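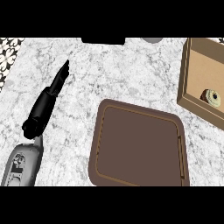
From: Dale Chisholm
To: Murden users list
Date: 2024-08-08
Subject: Re: Murden crackle when the Viklund is clocked over USB

Hi Huguette and everyone,

Sorry for the slow reply, I've had the whole rack out on the floor while I re-did the patchbay (never again, or at least not until my knees recover).

Huguette Turcotte wrote:

> I've had the Murden since April and it's been lovely for pads, but as
> soon as I run it in time with the Viklund drum machine I get a crackle
> on the left output. It's not there when the Murden plays by itself.
> I've swapped the audio cables and tried another pair of inputs on the
> mixer. The Viklund is sending clock over USB through the laptop, and
> both boxes are on the same power board. Is my output stage dying? I'd
> rather not ship it back if I can help it, the postage is brutal.
>
> Also, does anyone know if the Costus editor will load the old banks?
> Mine just sits there with the progress bar.

I doubt it's your output stage! If the thing plays clean by itself I'd be looking at the USB side first. Mine did something very similar, more of a ticking than a crackle, and it sped up when I pushed the tempo. That was the giveaway for me. Have a listen at a slow tempo and then a fast one and see if yours follows along.

What fixed it here was pulling the USB lead and running plain old five-pin MIDI from the Viklund straight into the Murden. Dead quiet. You lose the editor while you're playing, but I only ever open that when I'm organising patches anyway. If you really need both hooked up, a USB isolator between the laptop and the Murden might do the trick. I've got a Cekis one on my other synth and it's behaved itself, though I haven't tried it on this one.

One more thing to check: the delay's sync setting. With it set to follow clock, mine re-reads the time on every little wobble in the incoming tempo, and you get a zippery sort of noise that sounds an awful lot like a bad cable. Turn the delay off altogether and see what's left.

As for the Costus editor, yes, it loads the old banks, but only on firmware 918 or later, and it chokes if there's a blank patch name anywhere in the bank. I had 2 of them in mine. Give them any old name on the front panel, dump the bank again and it should load. It took up to 30 seconds on my laptop, so let the bar sit for a bit before you give up on it.

Let us know how you go with the five-pin cable, and if it's still crackling after that, post a recording and I'll have a listen on the good headphones.

Cheers,
Dale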